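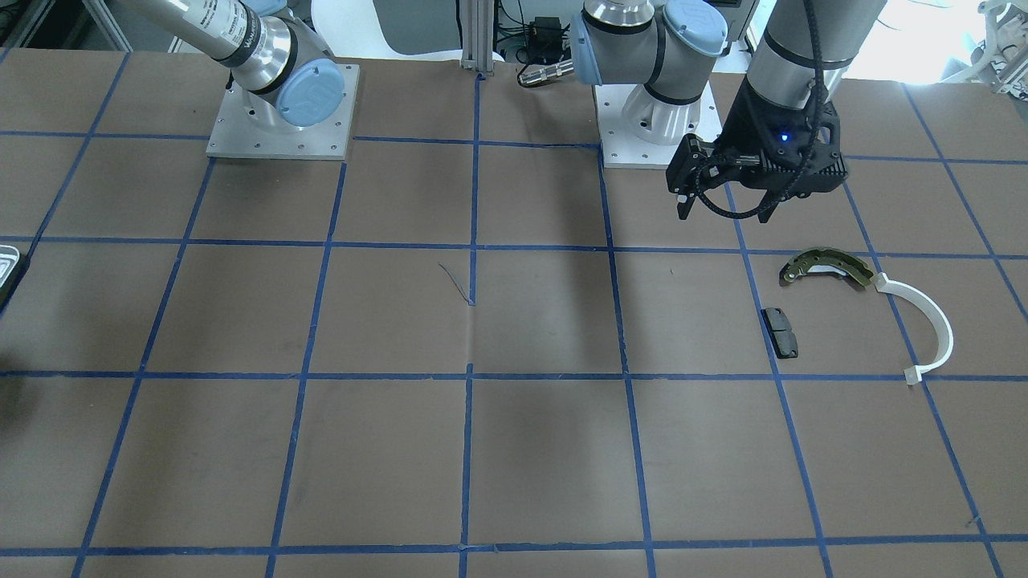 Item 2: the parts table, brown top with blue tape grid.

Minutes, April, 4:10 p.m.
Chair: Iraklis Tzavaras

1. Last minutes approved, unread as usual.
2. Table. The grid stays. Motion to replace the scuffed brown top failed after 14 minutes on the meaning of "scuffed." Brake shoe goes in one cell, any cell, provided people stop moving it to make a point.
3. Tape. Pakport quoted 80 dollars for more blue. Alteck to be asked.
4. Biscuits. Deferred.

Closed 4:29.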